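**Ticket 1072**
**Opened by:** Chandrasekhar Kurup, second floor
**Opened:** 25th May
**System:** Skenditier wireless, Pendlow building
**Priority:** normal, later changed to high
**Status:** solved, under observation

## Problem

The wireless connection on the second floor drops for all laptops at the same time. The Wi-Fi symbol stays on and shows full signal, but no page opens. After a few minutes the connection returns without any action from us. Phones have the same problem. The wired desktop computers near the stairs do not have it.

It was first noticed in February, but at that time it was rare and we thought it was the provider. Now it happens every working morning and sometimes again after lunch. In meetings it is very disturbing, and I kindly ask that somebody looks at it with me.

## What I checked before opening the ticket

- I restarted my laptop and forgot the network, then joined again. No change.
- I asked colleagues on the first floor. They use the same network name and have no drops.
- I compared the time of the drops with the backup schedule. They do not match.
- I moved with my laptop from the corridor to room 7 and worked from there for one morning. The signal was good in every corner, but the drop came also there.

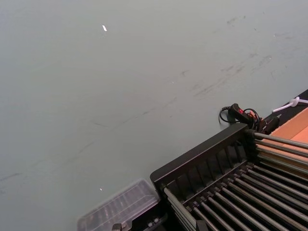
*Room 7, tabletop.*

The access point for this side is named Jerkside-2 in the Skenditier console. I don't know who chose the name. Its light was steady green during the drop, so I don't think it loses power.

## Reply from support desk

Thank you for the detailed report. Please send us the following:

1. The output of `ipconfig /all` during a drop, and again when the connection is good.
2. The result of a ping to the gateway, and a second one to any outside address.
3. The exact time of two or three drops.

Please do not restart the access point for now. The log is lost when it restarts.

## Results, first morning

The ping to the gateway failed during the drop. This means the problem is inside the building, before the provider's line.

The two outputs of `ipconfig /all` are different in one place, and I am sorry that I did not see it at once. When the connection is good, the DHCP server is our normal one, Ramasamy. During the drop, the DHCP server line shows another address, which I do not find in our list. The default gateway is also different. My laptop received an address which looks normal but leads to nothing.

When I run `ipconfig /release` and then `ipconfig /renew`, sometimes I get the correct server and sometimes the wrong one.

## Reply from support desk

It looks like a second DHCP server is active on the second floor. The usual reason is a small home router which was connected with the cable in a LAN port and not in the WAN port. Please look behind desks and cabinets. We can see the hardware address in the switch table, but the port labels for your floor are from before the renovation and we don't trust them.

## Search

I followed the cables from the switch cupboard. The label on the patch panel says "kitchen", but the kitchen has no network outlet anymore. I used the tone tester and heard the signal first in the corridor, then not at all, then again in room 7. The outlet plan for that room is wrong as well: it has two outlets on paper, and I could hear the tone on only one.

I also looked in the meeting room, the printer corner and the small storage. In the storage I found a box with old network cables and one power adapter without a device. The adapter had a label for a travel router, so I started asking who had the router itself.

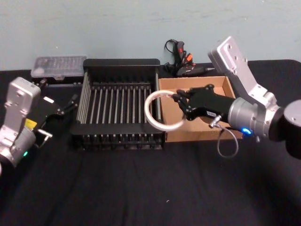 ## Cause

The travel router was in the ceiling space above the corridor, on top of a cable tray. It was installed during the renovation to give the electricians internet, and was never removed. It was connected by its LAN port. It has power from a socket that is switched together with the corridor lights. This explains why the drops came in the morning and after lunch, when the lights were switched on again.

It also explains February. Before that month the corridor lights were left on day and night, so the router almost never restarted.

## Fix

- Router disconnected and given to the support desk.
- DHCP snooping enabled on the second floor switch. Only the port to Ramasamy is trusted.
- Old leases cleared. About 70 devices received a new address without complaint.
- Patch panel label "kitchen" replaced with "corridor ceiling".

## Still open

The second outlet in room 7 gives no tone. I would like to have it tested from the panel side when somebody has time. It is not urgent, and it can be a separate ticket if you prefer.

No drops since the router was disconnected. Please keep this ticket open for one more week.

C. Kurup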